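ロボット学習特論 第8回 配布メモ
シミュレーションで方策を評価する(実機の代わりになるか)

※前回の続き。模倣学習の基本(行動クローニング、アクションチャンク)は第6回のメモ参照。今日は学習の話はほぼしない。評価だけ。

0. 今日の範囲
・なぜ実機評価はしんどいか
・シミュレーション評価で何を見たいのか(絶対値か順位か)
・見た目のずれと物理のずれ
・Bedine 環境での測定手順と結果
・統計の注意
・課題

1. 動機
方策を一つ学習したとする。良くなったかどうか知りたい。実機で回す。1試行ごとに物を並べ直す、照明が変わる、グリッパの指先が汚れる、途中でエラー停止する。午前と午後で成功率が違う。よくある。
しかも比較したい方策は一つではない。チェックポイントを何個か、データ量を変えたもの、カメラ入力を減らしたもの。全部を実機で同じ条件で比べるのは無理。初期配置を毎回ミリ単位で再現できる人はいない。
シミュレータなら乱数シードを固定すれば初期配置は完全に同じ。並列に回せる。夜中に回せる。
ただしシミュレータで高得点の方策が実機でも高得点とは限らない。ここが今日の中心。

2. 何が一致してほしいのか
三段階に分けて考える。

(a) 絶対値の一致。シムの成功率 = 実機の成功率。これは強すぎる要求。普通は成り立たない。
(b) 順位の一致。方策AがBより実機で良いなら、シムでもAが上。モデル選択に使うならこれで足りる。
(c) 失敗モードの一致。実機で「つかみ損ね」が多い方策は、シムでもつかみ損ねる。デバッグに使うならこれが欲しい。

(b)が成り立っても(c)が成り立たないことはある。順位は合っているのに、シムでは滑って落とし、実機では位置ずれで空振り、みたいな。順位相関だけ見て安心しないこと。逆に(c)が合っているのに(b)が崩れる例もある(方策間の差が小さいとき)。

指標:
・順位の一致 → 順位相関。ただし方策の数が少ないと値が暴れる。
・順位の入れ替わりの重み付け → 実機で差がほとんどない2方策の順位が逆転しても実害は小さい。実機での成績差で重みを付けて、逆転した分のうち最悪の値をとる。板書の式(1)。
・失敗モード → 人手でラベル付けして分布を比べる。面倒だがやる価値あり。

3. ずれの原因
大きく二つ。見た目と物理。

3.1 見た目のずれ
画像入力の方策は背景にも反応する。壁の色、床、机の布の模様。学習データが実写だけの場合、レンダリング画像を入れた時点で分布外になりうる。
対策その1:実環境の写真を背景に貼って、手前の物体とアームだけレンダリング。安い。ただしカメラが動くと破綻するので手首カメラには使いにくい。
対策その2:場面全体を3Dで作り、材質と照明を合わせ込む。高い。視点は自由。
対策その3:合わせるのを諦めて散らす。布、壁、照明をランダムに変えて、平均で見る。

Bedine は対策2が基本で、布と壁だけ対策3を混ぜる。机の上のものは食品中心。バナナ、缶、皿など。剛体近似でなんとかなるものを選んでいる。袋菓子は入れていない(変形が重いので)。 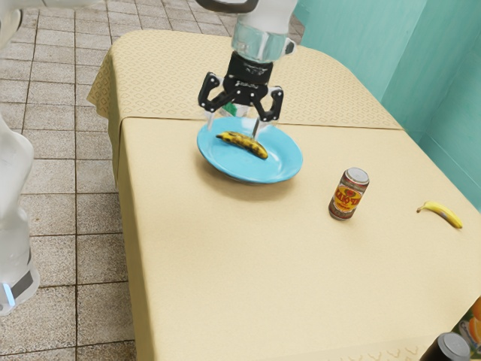 で、同じカテゴリの物体を複数置くのが意外と効く。言語指示付きの方策だと、物体が一つずつしかない場面では指示をろくに読まなくても当たってしまう。「バナナをつかめ」だけなら黄色いものへ行けばよい。「皿の上のバナナ」「皿の外のバナナ」と言い分けて初めて、指示を読んでいるかどうかがわかる。
評価場面を設計するときは、手抜きの戦略で何割取れるかを先に見積もること。言語を空文字にした方策、画像を真っ黒にした方策、この二つは必ず基準線として回す。回していない論文は割り引いて読む。

テクスチャの話をもう少し。バナナの斑点のような細かい模様は、人間には「リアル」に見えるが方策への影響は小さいことが多い。効くのはむしろアーム自身の見た目。アームは毎フレーム写っていて、方策はそこから自分の姿勢を読んでいる。グリッパの色や指先の形が実機と違うと一気に崩れる。合わせ込みの手間をかけるならまずロボット側から。物体は後。

影も同様。接触直前の高さ推定に影を手がかりとして使っている可能性がある。影を切ってレンダリングして成功率が落ちるなら使っている。簡単な実験なのでやってみるとよい。

3.2 物理のずれ
・制御の追従遅れ。目標関節角を送ってから実際に動くまでの応答。剛性と減衰を合わせる。
・摩擦。指先と物体。
・質量、重心。
・接触形状。凸分割の粗さ。皿の縁のような薄い形状はだいたいここで問題になる。

一番効くのは制御。実機の軌道をオープンループでシムに再生して、手先の軌跡の差が小さくなるように剛性・減衰を最適化する(システム同定)。データは少なくて済む。実機の軌道が数本あれば始められる。
摩擦は合わせにくい。そもそも実機側で値が一定でない。範囲を決めて散らすのが現実的。

皿の上の物体をつかむ場合の注意:指先が皿に当たる。実機では皿が少し滑って逃げるが、シムで皿の質量や摩擦が大きすぎると逃げずにアームが突っ張り、接触力が跳ね上がって物体が飛ぶ。典型的な「シムだけの失敗」。動画を見ればすぐわかるが、成功率の数字だけでは絶対わからない。動画を見ること。

4. 測定手順
比較する方策:2系統。
 Jarik 系 … 画像+言語、チャンク出力
 Conneely 系 … 同じ入力、拡散ヘッド
それぞれ学習途中のチェックポイントを含める。途中の弱いチェックポイントを入れるのは成績の幅を作るため。強い方策ばかり並べても順位相関は出ない(差がないので)。

場面:21種。各場面は物体の組、布の組、指示文の三つ組で定義。
シム側試行:場面あたり200。シード固定、方策間で共通。
実機側試行:場面あたり8。少ない。これが限界だった。

手順
 1) システム同定。実機軌道を再生して制御パラメータを決める。以後固定。
 2) 場面を作る。物体の初期位置は矩形範囲から一様にサンプル、重なったら引き直し。
 3) シムを全部回す。成功判定は自動(物体の位置と把持状態から)。
 4) 実機を回す。方策の順番は場面ごとにシャッフル。誰がどの方策か知らない状態で判定。
 5) 失敗だけ動画を見てラベル付け。ラベルは 接近失敗/空振り/滑落/物体違い/時間切れ/その他。

4)のシャッフルを忘れるとカメラの微妙なずれや室温の影響が特定の方策に乗る。予備実験で一度やらかした。やり直しになった。

成功判定について。「持ち上げた」を高さの閾値だけで判定すると、物体が弾かれて跳ねた瞬間も成功になる。一定時間保持を条件に入れる。部分点(接近できた、触れた、持ち上げた)も記録しておくと弱いチェックポイントの比較に役立つ。全部0点だと何も言えないので。

5. 結果の要点
(グラフは講義中に見せます。配布はしない、未公開なので)

・制御の同定をする前は順位がかなり入れ替わる。同定後はほぼ揃う。見た目の調整より効果が大きかった。
・絶対値はシムのほうが低めに出る。Jarik 系で特に顕著。拡散ヘッドのほうが見た目のずれに鈍い、という解釈もできるが証拠は弱い。データの増強方法も違うので切り分けられていない。
・布の模様を変えても順位はほぼ動かない。壁の色も同じ。アームのテクスチャを変えると動く。
・失敗モードの分布は「物体違い」がよく一致、「滑落」は一致しない。摩擦のせいと思われる。
・言語を空にした基準線:同カテゴリが複数ある場面では大きく落ちる。一つずつの場面ではあまり落ちない。3.1で言った通り。

Kivum(移動台車付きの環境)でも同じ手順を試しているが、台車の停止位置誤差が支配的でまだ話せる段階ではない。こちらは手首カメラの画角も違うので単純比較はできなし。

6. 統計の注意
実機8試行で成功率を論じるのは危ない。8回中6回と8回中4回の差は偶然で十分起きる。場面ごとの比較はしない。全場面をまとめてから方策間の差を見る。
ただし場面をまとめると、試行は独立でなくなる(同じ場面の試行は似る)。ブートストラップは試行単位でなく場面単位で再標本化すること。試行単位でやると信頼区間が不当に狭くなる。査読でもよく指摘される箇所。

シム側は200試行あるので区間は狭い。が、狭いのはシムの中での話。実機に対する偏りは試行を増やしても減らない。ここを混同した議論が多い。「シムで有意」は「実機で有意」を意味しない。

チェックポイント選択をシムで行い、選んだものを同じシムで報告するのもだめ。選択用と報告用でシードを分ける。場面も分けられればなお良い。

7. 限界
・剛体のみ。布や袋、液体は対象外。缶は中身を剛体として扱っている。
・場面は全部テーブル上。引き出しや扉は次回。
・3Dモデルの作成に人手がかかる。実写からの再構成で置き換える試みはあるが、接触形状の品質がまだ足りない。
・今回の方策は実データのみで学習したもの。シムデータを混ぜて学習した方策に同じ評価を使うと、シム側で有利になるので順位が歪む。使うなら学習用と評価用で環境を別に作ること。

8. よく聞かれること
「シムで落ちたら実機でも試さなくてよいか」→ 極端に低いものは捨ててよい。中間は捨てない。絶対値が低めに出る傾向があるので。
「レンダリングの質はどこまで上げるべきか」→ 順位が安定したところで止める。見栄えのために計算時間を使わない。論文の図は別に高画質で出せばよい。
「部分点で順位を付けてよいか」→ 補助としては可。最終成績と順位が食い違ったら理由を調べる。たいてい接近は上手いが指を閉じるのが早い方策。

課題
(1) 配布した成功率の表から、順位相関と式(1)の重み付き指標を計算せよ。制御同定の前後で比較すること。
(2) 場面単位のブートストラップで、Jarik 系と Conneely 系の最終チェックポイントの差の区間を求めよ。試行単位の場合とも比べる。
(3) 「画像を見ずに言語だけ読む方策」が得をしてしまう場面を一つ考え、どう直せば防げるか書け。図があるとうれしい。
提出は次回の講義開始まで。コードも付けること。ノートブックのままでよいが、上から順に実行して通ることを確認してから出してくださ い。

次回:関節のある物体(引き出し、扉)。関節の摩擦同定の話から入るので3.2を読み返しておくこと。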